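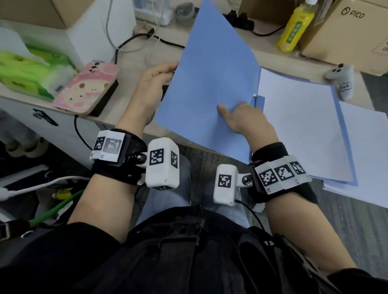
In defense of paper on the desk

I have been told more than once, by people who are fond of me, that I could get rid of nearly all my paper in an afternoon. They mean it kindly. They have seen the folders and the stacks, and they have apps on their phones that turn a gas bill into something you can search. I have tried those apps. I scanned 387 pages one September, felt wonderful for a week, and have since opened exactly 4 of them. The paper I kept, on the other hand, I handle all the time, and I have come around to thinking that the handling is the point.

Let me say what I mean by handling. You pick up a sheet, you turn it so the corner faces away from you, you put a finger on it to keep it still while you decide. Maybe it goes in the folder. Maybe it goes on the stack to be used on the back, if the back is clean. During those few seconds you are thinking about that one sheet and what it is for, and I don't know of any screen that gets me to slow down like that. When I sort files on a computer I select a whole column of them and drag the lot into a folder called "sort later" (I have three of those now, one inside another).

My mother kept house accounts on colored paper, a different color for each part of the year, and I thought it was fussy until I had a house of my own. Now I am the same, or worse. Pale blue is my favorite for anything that has to stand out without shouting. Yellow gets lost against a wooden desk and pink makes me feel I owe somebody money. A blue sheet laid in a pile of white ones will show you its edge from across the room, and so a single blue sheet can do the work of a whole set of dividers. I buy mine from a little stationery shop called Guérin, which sells it in packs of 111 for reasons I have never had the nerve to ask about, and a pack lasts me a couple of years if I am careful and don't lend it out.

And then there is the clipboard, which I think is the most underrated thing a person can own for a desk. People picture it in a warehouse or at a blood drive and forget that it works perfectly well sitting down. A clipboard is a bit of desk you can pick up. When every flat inch is taken, and on my desk every flat inch is always taken, you can lift the clipboard over the whole mess and have a clean place to write, right there in your hands. You can tip it toward the window or lean it on your knees. I like a white one with a plain metal clip, and I like to have a second one lying next to it with fresh paper already in, because the moment you have to go hunting for paper is the moment the thought leaves you.

There is a small art to loading one, too. Press the lever all the way down before you slide the sheet in, and hold the side of the board with your other hand so it doesn't swing. If the top of the page bows up a little, let it go, square the bottom edge, and try again. I used to cram twenty or thirty sheets under the clip at once and then wonder why the top one kept creeping sideways. Five or six is plenty for me.

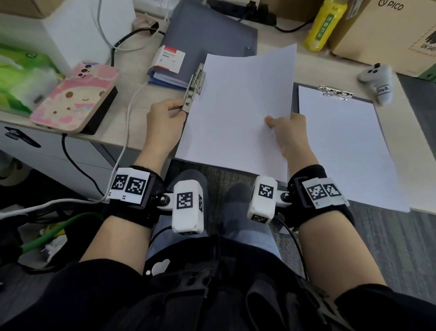 Binders I am less sure about. I own several and respect them, but a binder asks you to punch holes, and punching holes is a kind of promise that you will want this page forever and in this order. I keep one for the papers that have earned it, and everything else lives in soft folders, where it can be shuffled and thrown out without ceremony. A friend of mine swears by a wall system from Mulau with a pocket for each day of the month. It looked lovely when she put it up. The last time I visited, pocket nineteen had scissors in it and the rest had takeout menus.

I don't hold with the bare desk either, while I'm at it. The magazines are full of them, one lamp and one pear on a tray. A desk where things get done will have a roll of tape out, and something to drink, and probably a cardboard box that came weeks ago and has turned out to be a good height to lean things against. There may be a stuffed animal. I have a felt rabbit myself, and it has never once slowed down my taxes. What matters is that the middle is clear, or can be made clear with one sweep of the arm, and that the paper you need is nearer to you than the paper you don't.

So keep the scanner if you like it. I still scan the deed and the insurance. But leave some blank sheets within reach, and buy the second clipboard. Mine was secondhand, and the clip squeaks.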